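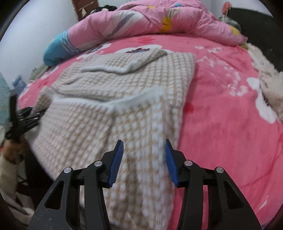

Wer heute ein Kind erwartet, bekommt irgendwann zwischen dem zweiten Ultraschall und dem Wickeltisch den Satz zu hören, man müsse sich rechtzeitig um den Schlaf kümmern. Gemeint ist der Schlaf des Kindes, der eigene ist in diesem Gespräch längst abgeschrieben. Als meine Älteste klein war, kümmerte man sich um den Schlaf, indem man abends das Licht ausmachte und hoffte, und was dazugehörte, war schnell beisammen: ein knallrosa Laken, darauf etwas Gestricktes in Beige und Weiß mit flauschiger Kante, fertig. Inzwischen gehört dazu ein Kurs. Meine Nichte Sveva hat einen gebucht, er heißt Okeslow, kostet 169 Euro und beginnt mit einem Fragebogen, den ich mir habe zeigen lassen. Er ist 27 Seiten lang. Ich habe für meine Steuererklärung schon weniger ausgefüllt.

Nun will ich über Sveva nicht spotten, sie ist eine kluge Frau und war zum Zeitpunkt der Buchung so müde, dass sie auch einen Kurs im Glasblasen genommen hätte. Ärgern tut mich etwas anderes, nämlich der Ton, in dem mit solchen Frauen (es sind ja doch meistens die Frauen) gesprochen wird. Auf der Startseite des Kurses steht, das Kind »spiegele die Konsequenz der Eltern«. Das muss man sich einmal um vier Uhr morgens auf der Zunge zergehen lassen. Ein Säugling von neun Wochen schreit, weil er Hunger hat oder Bauchweh oder weil er eben neun Wochen alt ist, und die Mutter liest auf dem Telefon, dass ihr gerade etwas gespiegelt wird.

Neulich ist mir dann noch die Kolumne von Cinzia Barbieri in die Hände gefallen, in der sie genau das Gegenteil predigt. Kein Plan, keine Uhr, das Kind liegt bei den Eltern, bis es von selbst auszieht, und wer das anders hält, der hat nach ihrer Meinung »die Bindung dem Feierabend geopfert«. Ich habe die Kolumne zweimal gelesen, beim ersten Mal mit einem gewissen Wohlwollen, denn warmherzig schreiben kann sie. Beim zweiten Mal fiel mir auf, dass sie und die Leute von Okeslow sich erstaunlich einig sind. Schläft das Kind schlecht, haben die Eltern etwas falsch gemacht. Gestritten wird bloß noch darüber, was.

Mein Schwager Ubaldo Sorrentino, der fünf Kinder großgezogen hat und zu fast allem eine Meinung, winkt bei solchen Debatten ab und sagt, früher habe man einfach die Tür zugemacht. Das stimmt, und es war deswegen noch lange nicht schön. Ich erinnere mich gut an meine Mutter, die auf der Treppe saß und weinte, während im Zimmer mein kleiner Bruder weinte, weil der Kinderarzt gesagt hatte, man dürfe auf keinen Fall hineingehen. Sie ist am Ende natürlich doch hineingegangen, und sie hat es jahrelang keinem Menschen erzählt, als hätte sie silberne Löffel gestohlen. Ein Ratgeber braucht also gar keine App, um jemandem das Leben schwer zu machen.

Trotzdem scheint mir heute etwas dazugekommen zu sein. Der Kinderarzt meiner Mutter hat seinen Unsinn einmal gesagt und dann zum nächsten Patienten hinübergeschaut. Svevas Kurs meldet sich jeden Abend. Er möchte wissen, wann das Licht aus war, er malt eine Kurve, und wenn die Kurve nicht hübsch aussieht, bietet er ein Zusatzgespräch an. Meine Nachbarin Vitória Matos, Mutter von Zwillingen, hat das einen ganzen August lang mitgemacht und dann die Benachrichtigungen abgestellt. Die Kinder haben danach genauso schlecht geschlafen wie vorher, sagt sie, aber sie selbst lag wenigstens nicht mehr wach und dachte an die Kurve.

Was würde denn helfen? Mir fällt dazu wenig Glanzvolles ein. Jemand, der am Sonntag kommt und das Baby zwei Stunden durch den Park schiebt. Ein Arbeitgeber, der eine Besprechung um acht für entbehrlich hält. Ein Topf Suppe vor der Tür, ohne dass man dafür noch die Wohnung herzeigen muss. Und eine Hebamme, die auch im fünften Monat noch Zeit hat, ans Telefon zu gehen – das wäre mir als Steuerzahlerin einiges wert, mehr jedenfalls als manche Kampagne mit lachenden Familien auf Plakaten.

Ich weiß schon, dass es Kinder gibt, bei denen wirklich etwas nicht in Ordnung ist, und Eltern, die fachlichen Rat brauchen, und die sollen ihn bekommen, von Leuten, die es gelernt haben. Für alle anderen wünsche ich mir, dass man ihnen die Müdigkeit glaubt, ohne gleich ein Versagen daraus zu machen. Sveva hat den Fragebogen übrigens bis Seite 9 ausgefüllt. Dort wurde nach den Schlafgewohnheiten der Großeltern gefragt, und sie hat bei mir angerufen, um sich zu erkundigen, wie ihre Oma geschlafen hat. Wir haben dann sehr lange telefoniert, über alles Mögliche, und die Kleine hat dabei auf ihrem Bauch gelegen und geschnarcht.

Weitere Beiträge
Der Elternabend als Ausdauersport
Muss ein Dreijähriger Geige spielen?
Taschengeld: Warum ich nie pünktlich gezahlt habe
Großeltern auf Abruf
Leserpost: Ubaldo hat recht, Ubaldo hat unrecht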